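**Facilities Support – Ticket 219**
**Location:** Plaronside, ground floor workroom
**Item:** Work table, wooden top on metal rail base
**Reported by:** Nabila Ghoneim
**Assigned to:** Magdy Lamrani
**Opened:** 31 Jul 2018
**Priority:** Normal
**Status:** Closed, with one follow-up item

### Reported fault

The requester advises that the top of the work table shifts when weight is placed on the front edge. Small items left near the front have rolled onto the carpet on several occasions. The requester also reports a faint knocking sound from the left side and asks whether the table should be withdrawn from use.

### Initial response (M. Lamrani)

The table may remain in use for light items only until it has been inspected. Users are asked not to lean on the front edge and not to tighten any fittings themselves. Please confirm whether the table has been moved recently.

### Reply from requester

The table was turned to face the shelving unit when the carpet was cleaned. It was lifted by two staff members, who held it by the wooden top. The movement was first noticed the following morning.

### Inspection

The base was checked first. The rails were square and all corner joints were firm. A spirit level placed on the front rail showed a slight fall to the left, corrected by adjusting the left front foot.

The top is held at the front by two small dark clamps, one near each corner. The left clamp could be turned by hand. The right clamp was firm but had crept a little toward the corner. Lifting the table by its top is the probable cause in both instances.

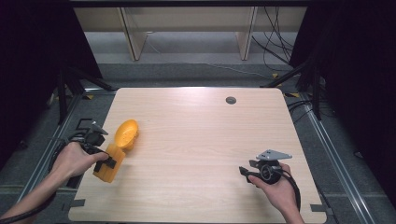

Both clamps were released, the top was pushed back until it sat evenly within the rails, and the clamps were refitted and tightened alternately. The cap on the cable hole at the back right was pressed down and found to be secure. No cracks were found in the wood.

A box of printer paper was then placed at the front edge and left for 15 minutes. No movement or knocking was observed.

### Comment (Fouad Salem, Stores)

Replacement clamps of this pattern are ordered through Grender. Stores holds none at present. The minimum order is 200, so the request will be combined with the October order for the other workrooms.

### Comment (N. Ghoneim)

The table has been used at full load since the repair and the fault has not returned. The colour and finish of the top are unmarked. I have no objection to closing the ticket.

### Resolution

Left clamp refitted, right clamp repositioned, left front foot adjusted. No parts used. Staff are reminded that tables of this type must be lifted by the metal rails and never by the top.

**Follow-up:** F. Salem to add spare clamps to the October order. Clamps to be checked again on their arrival.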